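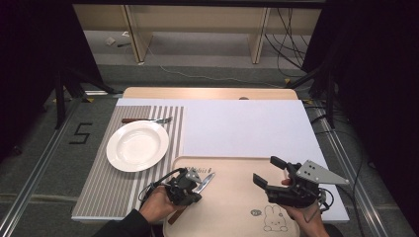 One customer, Khumalo, wrote to ask whether the striped placemat would lie flat straight out of the packet, as her last set had to be ironed twice and still curled at the corners. It will, if you unroll it the night before and leave it face down under a tray or a couple of books.

Dillel table setting, for one

Sold by Pudisow Homewares. Page last revised 8/2/26.

The Dillel setting is a plain everyday place setting for a small table or a kitchen bench. It comes as one placemat, one plate, one fork and one knife. The tray is sold separately.

Placemat
Rectangular, with grey and white stripes running in alternate bands. Wipe with a damp cloth and a little dish soap. Do not put it in the dryer. Colour may vary slightly between batches, so order all the mats for a table at the same time.

Plate
Round and white, with a wide rim and a shallow well. The well holds enough sauce for a pasta dish but this is not a soup plate. Dishwasher safe on either rack. Spare plates can be ordered singly.

Fork and knife
Silver-coloured with brown handles. We recommend washing these by hand and drying them straight away. Handles left to soak overnight will lose their finish, and this is not covered by the warranty. Spoons to match are expected in December.

Tray
Beige plastic with rounded corners and a raised rim. A line drawing of a rabbit is printed on it. Useful for carrying cutlery to the table and for keeping it together in a cupboard afterwards. Hand wash only, as a hot cycle will fade the printing.

Ordering

Catalogue number 691. Settings are packed singly or in a carton of 8. Cartons leave our Watov warehouse within 2 working days. Single settings may take longer when we are waiting on plates.

Orders of 12 or more settings are treated as trade orders. Please email before paying so we can confirm that the mats are from one batch. Cafés and holiday rentals can open an account using the form on the trade page.

Returns

Unused settings can be returned in the original packaging. Chipped plates are replaced at no charge if you send a photo of the plate and the carton label. Please keep the carton until you have checked each plate. Cutlery can be returned only if the paper sleeve is still sealed.

Trays bought at the same time as a setting can be sent back in the same parcel.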